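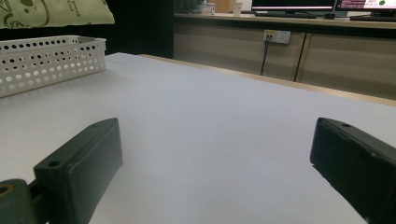 Une table bien dégagée, c'est déjà la moitié du rangement de fait, répétait Brijesh Kashyap à qui voulait l'entendre, et nous avons fini par en faire notre façon de travailler.

Skastinano est une petite maison installée rue Conine, au fond d'une cour où l'on se gare assez mal – pardon d'avance à nos visiteurs. Nous aidons les familles, les écoles et les bureaux à remettre de l'ordre chez eux, un plateau de table après l'autre, avec des paniers ajourés, des corbeilles basses et beaucoup de patience.

L'atelier a ouvert en février avec 2 grandes tables blanches, prêtées par la boutique Maurya, que nous n'avons jamais rendues (elle ne nous les réclame plus). Notre catalogue compte aujourd'hui 312 références, du petit bac à crayons au coussin de chaise. Les paniers se lavent à l'eau tiède et s'empilent volontiers.

Passez nous voir, apportez vos tiroirs en vrac, il y a toujours du thé – et les enfants sont les bienvenus.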